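Zonina opens Gasside automation hall to visitors

Gasside, June 2, 2019 – Zonina today welcomed guests to an open day at its Gasside site, where the company demonstrated robotic handling for food preparation and packing. Visitors from Udmont and the surrounding district were invited to follow the work at close quarters and to put questions to the engineering staff.

The demonstration centred on the handling of small, irregular items such as a chicken wing, a drumstick and a curled octopus tentacle, set out on a white board.
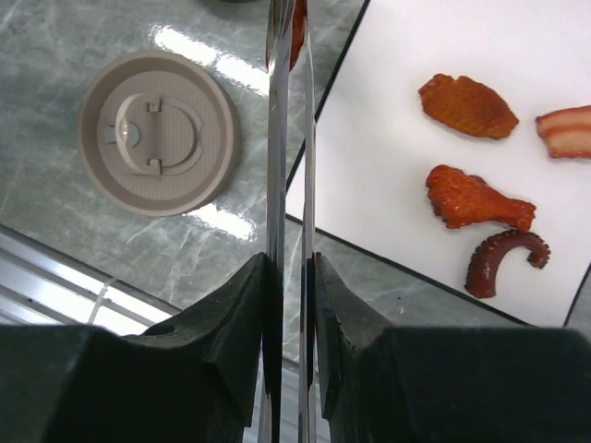 Two arms, one shared table

The station on show has two robotic arms facing each other across a marble-patterned tabletop, with a white pad between them and a round container to one side. Both arms are mounted on a metal rail along the front of the table. 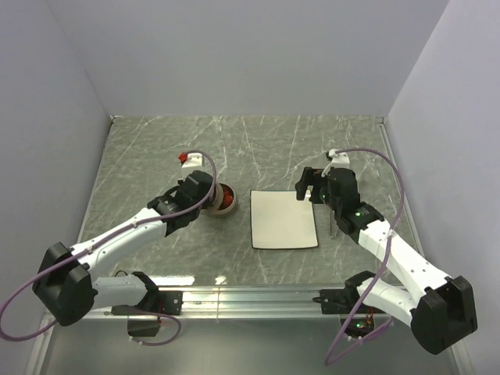 Talks on gripper design and operator training were given in 6 sessions during the day, with guided tours of the hall in between. The building dates from 1962 and was refitted by Tiedemann, the company's engineering partner – it now provides 1624 square metres of floor space.

A second open day will be held at Gasside in November. Schools and trade visitors may register through the Zonina visitor office.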